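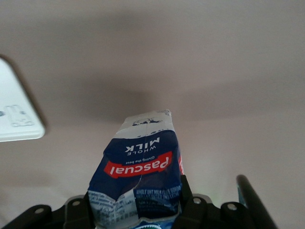 Households in Kenduda were wonderfully patient with us, and 81 of the 133 kept their milk diary right through June. Many shoppers told us they go by colour first, and a mostly navy carton with WHOLE MILK in white capitals, as in the picture above, was one they felt they could pick out from across a kitchen.
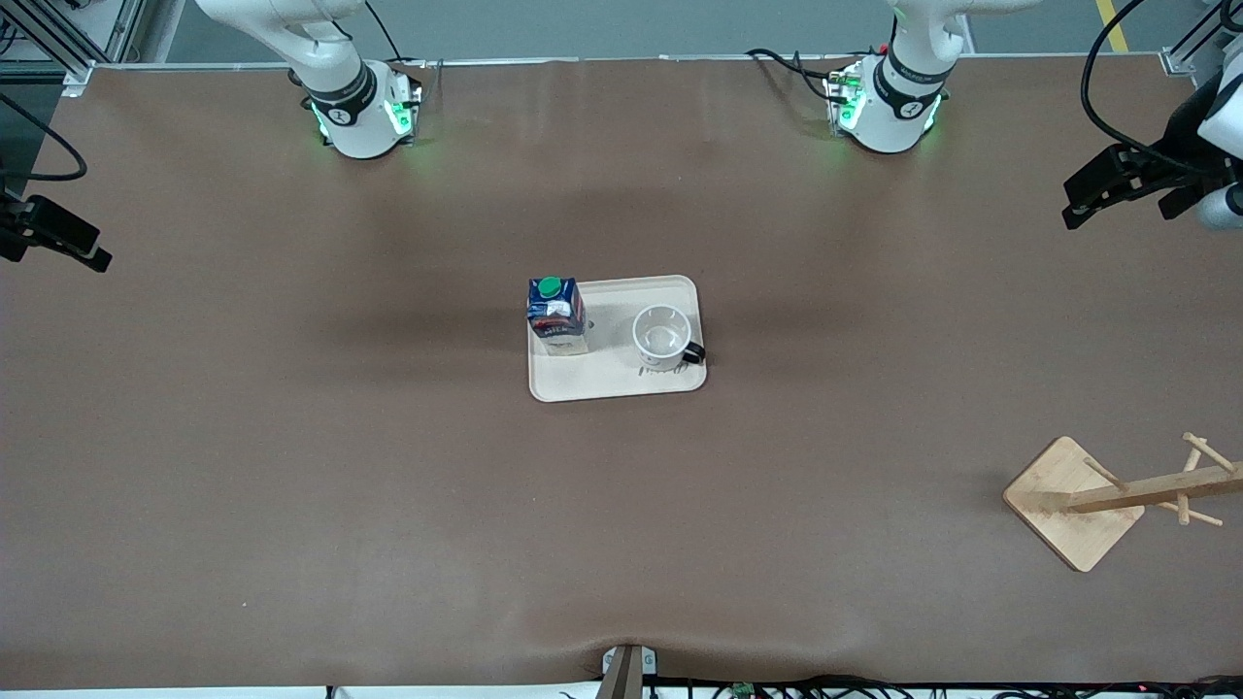
Figure 3. Carton and table.

Sorting the diaries took Drita Petek and me far longer than we had hoped, up to 13 evenings all told. We spread them out by street, and a big brown table with a smooth, matte top suits that sort of work very well, as the paper slips lie flat and show up clearly.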